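**Slides 1–3. Opening. Keep to four minutes.**

Title slide stays up while people sit down. Start on the half hour even if the back rows are empty.

The talk is about paper loyalty records and what it takes to get them into a catalogue people can search. The collection is the Wuvis deposit: stamp cards, membership cards and punch cards issued by small shops in Tustley, mostly cafes, dry cleaners and a video rental chain. Total on the accession sheet is 1,237 items. Say the number slowly, it comes back on slide 9.

Define terms early. "Item" means one physical card. "Issue" means one design from one business. "State" means a variation within an issue — a changed phone number, a different stamp grid, a new colour stock. Half the questions last time came from people mixing up issue and state.

**Slide 4. Why cards are awkward.**

Cards fall between categories. Libraries treat them as ephemera, museums treat them as objects, and archives file them with business papers if there are any business papers. Most of the shops in this deposit left none. The card is often the only surviving record of a street address.

Dates are the main problem. Very few cards carry one. We date by phone number format first, then postal code, then printer's mark. Where none of these work, the date field is left blank. Do not let anyone talk you into "circa".

**Slide 5. Sorting order.**

Sort by size before anything else. Size is quick, needs no reading and separates most of the punch cards from the wallet cards. Then sort by business, then by issue. State comes last and is done at a desk with a lamp, one business at a time.

Loose cards travel in open bins between the sorting surface and the desk. No rubber bands, no paper clips. Slips go in with the cards if a group has been checked.

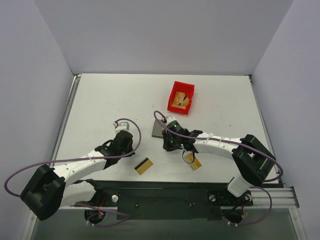

Danang Hutapea objected to the size-first rule when the draft went round, on the grounds that shops changed card size between printings and the rule splits a single issue history across two trays. He would rather sort by business from the start and accept the slower pace.

Answer to give if it comes up: the objection is correct for the 64 businesses with more than one card size. The split is repaired at the desk stage, where each business is brought back together. Sorting by business first means reading every card twice, and faded thermal print is slow to read once.

**Slide 6. Handling.**

Coated cards stick to each other under pressure. Store on edge, never flat in a deep stack. Laminated cards from the video chain are splitting at the corners; these get individual polyester sleeves. Uncoated cards can share a folder if acid-free tissue goes between issues.

Adhesive residue is left alone. Record it in the condition field and move on.

**Slide 7. The record.**

Show the Tovar entry template. Fields in order: business name as printed, standardized name, address as printed, size in millimetres, stock colour, printing method, number of stamp positions, number used, expiry wording, condition. Height comes before width.

Point out that "number used" was added late. Lautaro Rivadeneira asked for it for a study of how many customers ever finish a card. It costs a few seconds per item and has turned out to be the most requested field.

Colour names come from a fixed list of 17. If a card falls between two, use the darker one. Free-text colour was tried in June and produced beige, tan, sand, buff and biscuit for the same issue.

**Slide 8. Personal information.**

Some cards carry a customer name or home phone number on the back. These are scanned, masked in the public copy and kept whole in the restricted copy. The physical card is not altered. Mention that the masking is done by hand.

**Slide 9. Progress.**

Some 1,000 items have full records. The remainder are mostly the Brerach dry cleaning cards, where the states differ only in the border rule. Do not promise a finish date.

**Slide 10. Questions.**

Likely ones: copyright in the card designs (unclear, we publish at reduced resolution), whether we accept donations (yes, with a note of where they were found), and digital loyalty apps (out of scope, see handout, second page).

Leave the template slide up during questions. Room must be cleared by 3:30.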